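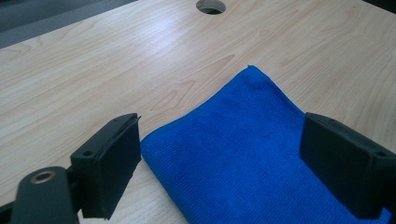

Copy Editor, Part-Time (Crosswords and Puzzles)

Horklow Press, Sistwood office, with some work from home

Horklow Press puts out puzzle magazines. You have seen them at the grocery checkout, between the gum and the horoscopes, and you may have bought one before a long flight and left it in the seat pocket with the top left corner filled in. We are fine with that. You paid for the whole thing.

We need a copy editor for 11 hours a week. The last one left to go to law school, where we understand the hours are longer but people argue less.

What the job is

You will read crosswords, word searches, acrostics and logic puzzles before they go to the printer, and you will find what is wrong with them. Something is always wrong with them. Our spring issue went out with two different clues numbered 14 Across, and we received 1,098 letters and emails on the matter. A few were kind. One came with a diagram.

Most days you will be doing things like these:

Solving each puzzle cold, in pencil, without peeking at the grid.

Checking that the clue and the answer agree on tense, number and general view of the world.

Looking up rivers. Constructors love a four-letter river and will invent one if left alone.

Writing polite notes to constructors explaining why a word has to come out. Some of them have been with us for decades and will write back at length.

Answering a share of the reader mail. There is a form letter, but the regulars can spot it, and then they write again.

You will not be asked to construct puzzles. If you secretly want to construct puzzles, please say so in your application so that we can have that talk early.

Who we are hoping for

Someone who reads a diner menu and notices the second "l" in "omellete" before noticing the price. You should spell well, doubt yourself often and own a dictionary that shows some wear. A degree is nice. So is having worked the night desk at a newspaper, proofread phone books or raised teenagers.

You should know a bit about a lot of things: opera, baseball, card games, the names of old cars, what young people are listening to. Our staff is weak on that last one. We ran "popular rapper" as a clue in May and the answer had retired.

Experience with our layout software is not needed. It was written for us by a firm called Follach, which has since moved into irrigation, and everyone has to learn it from the same binder.

Pay and the rest

The job pays by the hour, at a rate we will tell you in the first phone call and not the third. You get paid holidays in proportion to your hours, a bus pass, and as many back issues as you can carry. Five of your hours need to be in the office, on whichever day the proofs come in. The rest can be done at home, in the bath if you like, though please photocopy the pages first.

The office is on the second floor above Wei Dry Cleaning. It is warm in winter and very warm in summer. There is coffee. There is a refrigerator with rules on it. It is a quiet place apart from the steam press downstairs and the occasional groan from someone who has reached a pun.

How to apply

Send a résumé and a short letter, one page at most, to Hendrik Swanepoel, Managing Editor, at the Sistwood office. Tell him about the worst mistake you ever caught and the worst one you ever let through. He reads the second answer more closely.

Please also fix the following sentence and include it with your letter: "Neither of the solver's were able to complete there puzzle, irregardless of it's difficulty."

Anyone we like the sound of will be invited in for a paid test. You will get a proof of a real issue, a pencil and as much time as you need. The current staff record for errors found in that proof is held by Hendrik, who put most of them there.

Applications close January 1, 2024. Yes, that is a holiday. Mail postmarked the day after will be accepted, and we will all agree not to bring it up.

No phone calls, please. The line is kept open for readers who are stuck.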